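Section 3. Installing the Processor Cooler and Memory

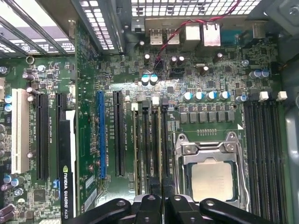 Figure 3. Processor seated in the socket, cooler not installed. Memory slots are located on both sides of the socket.

This section applies to desktop workstations assembled or serviced at the Dunmore bench facility. It assumes that the processor has been installed in accordance with the previous section and that the side panel of the case has been removed. Technicians who have not completed the Curnis bench safety course may perform these steps only under supervision.

3.1 Before You Begin

Gather the following items:
Processor cooler with mounting hardware
Thermal compound, Killel grade 34 or equivalent
Memory modules listed on the build sheet
Lint-free cloths and isopropyl alcohol
Phillips screwdriver, size 2
Grounding wrist strap

CAUTION: Disconnect the power cord and wait at least 300 seconds before touching any part of the motherboard. The capacitors near the socket may hold a charge after the system is turned off.

CAUTION: Wear the wrist strap at all times while the case is open. Clip it to bare metal on the case and keep it clear of the board.

3.2 Checking the Processor

1. Lay the case on its side so that the motherboard faces up.
2. Confirm that the metal retention bracket is flat and that the load lever runs along the side of the socket, held fully under its catch.
3. Compare the triangular marking at the corner of the socket with the matching mark on the processor. If the marks do not agree, stop and return to the previous section.
4. Inspect the heat spreader for fingerprints, dust, or old compound. Clean it with a cloth dampened with alcohol, wiping in one direction. Allow the surface to dry completely.

Note: Do not pour or spray alcohol directly onto the processor. Liquid that reaches the socket contacts can cause faults that are difficult to trace.

3.3 Installing the Memory

Install the memory before the cooler. Larger coolers extend over the nearest slots and leave little room for fingers.

1. Locate the slots assigned to the first processor. Labels are printed in small white text on the board, for example "DIMM_CPU1". Use a flashlight if necessary.
2. Refer to the build sheet for the order in which slots are to be filled. Do not assume that the slot closest to the socket is filled first.
3. Open the retention latches on the selected slot.
4. Hold the module by its edges and align the notch with the key in the slot.
5. Press down evenly on both ends until the latches close. If a latch does not close by itself, remove the module and check the notch again. Do not force the latch with a tool.
6. Repeat for the remaining modules.

Note: Expansion slots are labeled separately, for example "SLOT1_PCIE3". Leave expansion cards out until the cooler has been secured, unless the build sheet states otherwise.

3.4 Installing the Cooler

1. Place a small amount of thermal compound at the center of the heat spreader. Do not spread it by hand.
2. Position the cooler above the socket so that the fan cable will reach its header without crossing the memory slots.
3. Lower the cooler straight down. Once it has touched the processor, do not lift it or slide it. If it must be lifted, clean both surfaces and apply fresh compound.
4. Start all mounting screws by hand.
5. Tighten the screws in a diagonal pattern, a few turns at a time, until each one stops. Do not tighten beyond the stop.
6. Connect the fan cable.

CAUTION: Never apply power to the system without a cooler in place. A processor can overheat within seconds, and damage of this kind is not covered under the Rirnness service agreement.

3.5 Final Check

1. Look for loose screws, scraps of packaging, or cloth fibers inside the case.
2. Confirm that all memory latches are closed on the filled slots.
3. Verify that no cable touches the fan blades.
4. Record the module positions and the compound used on the build sheet, then initial the entry.

Units that fail any item are to be set aside with a yellow tag and reported to Alfie Haworth, Bench Services. Requests for changes to this section should be sent to Jade Stockdale, Technical Documentation.

Section revised 2026-08-08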